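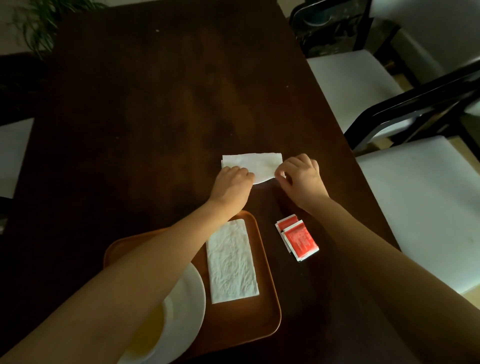

# Visit report: Hanrahan catering supply open day, March

Hanrahan opens its training floor to trade visitors twice a year. The spring session covered table service and clearing, with a short tour of the paper converting line in the adjoining unit. I attended on behalf of a group of canteens that buys napkins and trays jointly.

## Converting line

The line runs one product, a white embossed napkin sold under the Triltent name. Parent reels are slit, embossed, folded and counted into sleeves. Rated output is 3,000 napkins an hour per lane, with 2 lanes running during our visit. The embossing rollers were changed last year for a deeper pattern, which the floor lead said had increased bulk in the sleeve without any change to the paper weight. Sleeve length had to be increased to suit.

Rejects are mostly skewed folds. They go back for pulping off site.

## Service floor

The training tables are dark brown wood, left without cloths. Staff work from rectangular orange-brown plastic trays with rounded corners and a raised rim. The rim height matters when a tray carries a plate with liquid still in it, and the Drorow trays we use at present are shallower.

Two napkin folds are taught:

- Half fold, for hand-out at the counter. Quick, but it opens again unless the crease is pressed along its full length.
- Long fold, a narrow rectangle laid flat on the tray. Slower, and it stacks better.

Folding is done by hand, one palm holding the paper down while the other hand brings the end over. Visitors were invited to try it. My own creases were poor on the embossed stock, as the texture resists a sharp edge - a flat ruler helps, though it is not part of the method taught.

Clearing order is sauce packets first, then plates, then paper. Unopened packets are kept apart from the waste. Plates with oil or sauce left in them are scraped before stacking.

## Stovetti stand

Stovetti had a small stand by the exit with white ceramic plates and a drying rack. The rack takes 20 plates and is listed in the catalogue as item 522. No price was given on the day. I have asked for one, with carriage shown separately.

## Points to follow up

- Sample sleeve of the Triltent napkin, to check against our dispensers.
- Rim height of the orange-brown tray, and whether it nests with the Drorow stock.
- Minimum order for mixed pallets.

Parking is at the rear of the unit. The tour left at 10.30 and safety shoes were required for the converting line only.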